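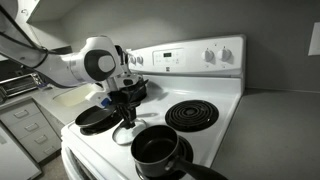
The electric stove in the shared kitchen at 1767 Sayegh Street, Fevthorpe, with the black pans out.

Shared kitchen on Sayegh Street opens its doors again, four burners and all

FEVTHORPE – The kitchen on the ground floor of the Flummont building is back in use. Doors opened at 9 a.m. and the first booking was in by lunchtime. Soup, apparently. Leek.

It was closed seven weeks for a new floor and some wiring behind the wall that took longer than anyone wanted. Tenants upstairs had been getting by on microwaves and hot plates, and at least one toaster oven balanced on a filing cabinet, which the building would like everyone to stop doing now please.

The stove is electric, white, black coil burners. Not gas, as a few people had hoped, and not one of the smooth glass tops either. Lama Geagea runs the bookings and went for coils on purpose.

"You can drag a heavy pot across a coil and the worst you get is a noise," she said. "I've paid for one cracked glass top in my life and I'm not paying for another."

She was on her way out the door with a box of dish towels when we caught her, so that was most of the interview. She did call back later.

The cookware budget came to $836, paid out of last year's room rental money. It covered pots, frying pans, saucepans, lids and the tools that go in the crock by the stove. The stove itself was a separate bill and came through the building's insurance after a leak last winter. Geagea wouldn't say how much and told us it was boring anyway.

The old cookware is gone. Mostly donated brought-from-home stuff, going back years – a roaster with one handle, a wok that didn't sit flat on anything, a drawer full of lids that fit nothing in the building. Anyone who wants a lid for sentimental reasons has until the end of October to come by the front desk and dig through the bin. After that it goes to scrap.

The new pots and pans are all black nonstick, plain, nothing fancy about them. Geagea says she asked three regulars what they really cook and bought for that. Rice, eggs, pasta, beans, something with onions. Nobody asked for a fish kettle. One person asked for a waffle iron and was told no.

Nonstick means plastic or wood tools only. There's a black slotted spatula and a ladle in the white crock, use those. The wire whisk is in there too, and that one's for bowls, not for pans. Geagea made us promise to print this.

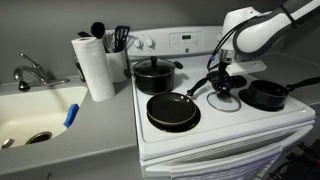
How the kitchen is laid out now

Smaller than before, or it feels like it. The new counter is gray and runs along next to the stove, with the sink set into it. Paper towels live on the upright holder on the counter, the crock sits behind them. Dish towels go over the oven door handle and when they're dirty they go in the hamper in the hall, not back over the handle.

The pots stay on the stove. This was a fight, we're told. Under the old setup everything went back in a cupboard at the end of the night, and every night half of it went in the wrong cupboard. So now the everyday pieces stay out on top where people can see them, lids on the ones that have lids, and only the baking things get put away.

Nives Cattaneo teaches the Tovoter beginners' class in the evenings and likes it this way. Her students used to burn the first ten minutes looking for a saucepan, she said, and the next five looking for somthing to cover it with.

Her one complaint is handles. Long ones, on all the frying pans and the small saucepans. With four burners close together they want to cross over each other, and she's asking everybody to turn handles in over the counter side or toward the back when there's another person cooking next to them. Kids in the room, double that. She plans to spend part of the first class on it.

The Tovoter class has 21 people signed up, which is full. It'll be split into two groups so there's room to stand. Names on the waiting list get a call if a spot opens. Bring an apron, bring a container for leftovers, don't bring your own knives this time.

First night is rice and lentils. Second night, frying pan stuff – eggs, greens, flatbread from a packet. Cattaneo wants people to learn what a lid does before she lets them near a recipe. Lid on, lid half off, lid off, same pot of rice, taste all of them. She did this with a group last spring and says it was the only lesson anybody remembered.

The round glass lid is the popular one there for the obvious reason. You can look in without lifting it and letting the steam out. The black lids keep their secrets, so students learn to go by the sound and the timer.

About that timer. It's on the stove's control panel, with the clock, and it beeps until somebody presses a button. It will beep through the ceiling. Jad Qaisi has the office right above and sent us one line by email: "Press the button." We're passing it along.

A coil takes a while to heat up and a good long while to cool down again, and black is black whether it's hot or not. Don't set a dish towel on a burner. Don't set a plastic lid on a burner, and don't park your phone on one either, which happened at the old place. Knobs go back to off before you sit down to eat, all of them, even the ones you didn't use.

Washing up is by hand. There isn't a dishwasher and there isn't going to be one, the new wiring doesn't stretch to it. One basin, deep enough for the stockpot, so wash as you go or you'll be stacking.
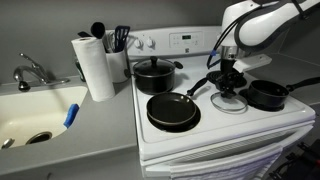

Soft sponge only on the nonstick, no steel wool. Dry the pan before it goes back to its burner, a drip under a coil will smoke the next time someone turns it on. And wipe out the sink after. Geagea has put up a sign about the sink before, it lasted a month, she'd prefer not to make another.

Booking rules, since people keep calling. Two-hour slots, up to two slots a week per household or office. Mornings are the easiest to get. Evenings when Tovoter is in are out. Sign-up sheet is by the elevator, pencil please, and if you cancel then erase yourself so someone else can have it. No charge for tenants. Outside groups pay the regular room rate and leave a deposit, which they get back when the pans are clean.

Key is at the front desk till 6. After that ring the night bell and be patient.

Oil and salt are provided and that's it. Whatever else you bring in, take home or label. Unlabeled food gets tossed on Friday mornings – sorry, scratch that, tossed at the end of every week, exact day still being worked out.

Still to come: a second shelf, hooks for aprons, a better light over the counter. The oven works but Geagea would like a week or so of people testing it before anyone trusts it with a birthday cake. It's running a little warm, she thinks. There's an oven thermometer on order. If you bake something in the meantime and it comes out too dark, write down what the dial said and leave the note at the desk, it helps.

Not everyone is in love with the new kitchen. A couple of tenants told us they miss the big table, which wouldn't fit back in after the floor was done and is now in the second-floor meeting room with a leg off. A couple more wanted bigger burners. But the sheet by the elevator was already filling up when we left, both sides, and someone had drawn a pot in the corner.

Open house is the last week of October, 4 p.m. until the food runs out. Cattaneo's students are cooking. Chili in the stockpot, plain rice in a saucepan, something on the side if there's a burner free. Bowls provided, bring a spoon if you have a favorite.

Readers' remarks came in quickly after we posted a short version of this yesterday. Most were about lids.

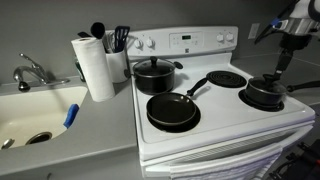 Čestmír Matoušek wrote that he'd like every lid marked with a dab of paint to match its pot, same color on both, the way his mother did it. His house has had the same set for years and not one lid has wandered off. He's offering the paint. He also thinks two hours is too short for beans, and would the building consider a three-hour slot in the winter months.

Geagea says yes to the paint if it's on the knob and not the rim, and maybe to the beans. Soak them at home first and ask her again in a month.

Radomír Baláž wanted to know if the old wok is still in the bin. It was this morning. Front desk, bring a bag.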